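Demonstrators wanted for hand-held gripper work, Cetcombe

2nd August
By Irfan Khoo

We are looking for people to show robots how to do kitchen chores, and we would like to be plain about what that involves before you write in. You may have read that this is the job of the future. It is mostly picking up cutlery.

The work is paid by the session. You hold a gripper in each hand, squeeze to close the jaws, and do a small household task at a table or counter: sorting spoons and chopsticks, moving them into a holder, putting a lid on a pan. Then you put everything back in a mess and do it again. A full session is up to 49 repeats. The recordings go to the Pillai group, who try to train an arm to copy them. Whether the arm learns anything useful from your spoons is an open question. The last set, called Ornar, held 2,806 recordings, and 391 of those had to be thrown out, mostly for rushing or for a hand wandering in to help. I was responsible for a fair number of them.

We also run a smaller remote-control station at the Fuver site, where you steer an arm from a seat across the room. It is slower and more annoying, and people who are good with the hand-held tools are often bad at it. You can sign up for either one or both.

You should be able to stand for an hour at a time, grip and release with both hands, and follow a task sheet even when you can think of a better way to do it. Left-handed people are welcome and we are short of them. Gaming experience is something applicants bring up a lot. We have not seen it make any difference.

You do not need a technical background. You will not get one from doing this either – please don't apply expecting to be taught machine learning. There is no promise of permanent work. The current round runs until February and I have no idea what comes after it.

Sessions last 2 hours with a break in the middle. Your hands and voice may be recorded. Read the consent form properly. If you don't like a part of it, ask before you sign.

To apply, send a short note to the Cetcombe desk with your preferred site and the hours you can do. Skip the cover letter. We will invite you to a paid trial, and either side can call it off afterward.

Comments

marlo_t: Does the trial pay the same as a regular session?

Irfan Khoo: Yes, same rate.

Dishpan: Did a round last winter. Money came on time. Thin handles are the worst, you end up chasing them over the table. I still don't believe a robot is ever going to do my dishes.

K. in 4B: So we train the thing and then the job ends. Do we get told if it worked?

Irfan Khoo: If there are results I'll send them around. I wouldn't hold my breath.
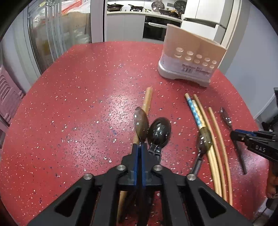 Spoons and chopsticks on the table, with two grippers at work.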